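Section 3. Before you order: planning and budget

Read this section before anyone signs a quote. Suppliers, Mtshali and Edura included, will tell you a laundry-handling set-up pays for itself. It may. Their sums usually leave out the people's time.

3.1 Decide what the work is

1. Write down the items you expect the equipment to handle. "Clothes" is too vague to price.
2. Pick one garment and one surface for the trial. At Skolgate we began with folded sweatpants on a bed, and that was hard enough.
3. Do the trial in a furnished room. A bare bench at the supplier's showroom flatters everything.

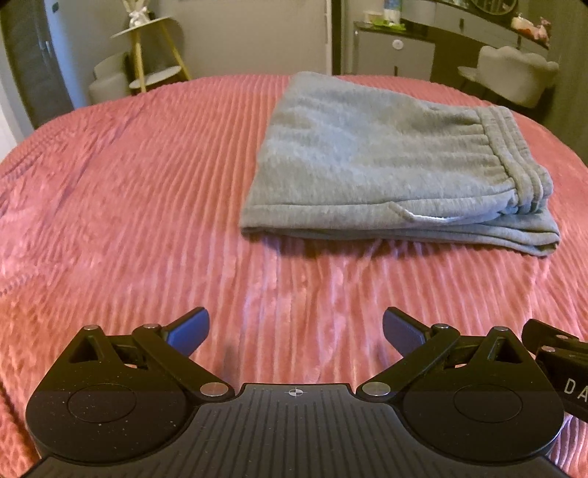
Fig. 3-1. Two-fingered gripper, fingers open, with folded sweatpants on a ribbed blanket.

Note: A drawstring is a separate job from the cloth it hangs on. Ask to see both handled, and don't accept a promise that one covers the other.

3.2 Work out the cost

4. Start with the hand-held grippers. Our quote was £218 each, and the spare finger pads were another £23 a set. Order pads at the same time or you will pay postage twice.
5. Add the hours. Mostwood allowed 112 for recording and we used 300. Hinata Murakami, who kept the timesheets, puts most of the overrun down to retakes.
6. Leave the arm until last. A gripper in a person's hand tells you a fair amount about a task before you have spent money on motors - though it tells you nothing about whether an arm will reach.

Caution: Do not accept a discount tied to a full system at this stage. The Edura offer ran out in January and came back unchanged.

3.3 Check the recordings before paying for more

7. Play back a full session at normal speed. Sales clips are chosen for you.
8. Look for blur when the hand moves quickly. 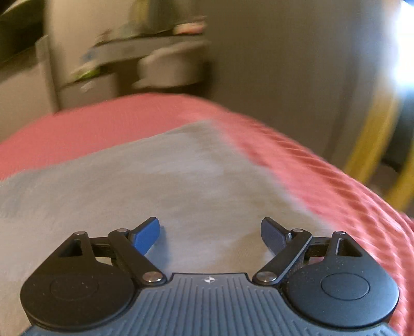
9. Agree in writing how much blur is too much, and who pays for the retake. Our first contract said "usable footage" and left it there, so we argued over every batch.
10. Hold back the final payment until your own staff have checked the files.

Note: Prices in this section were last checked on 26th October and leave out VAT. Arm prices are in Section 4.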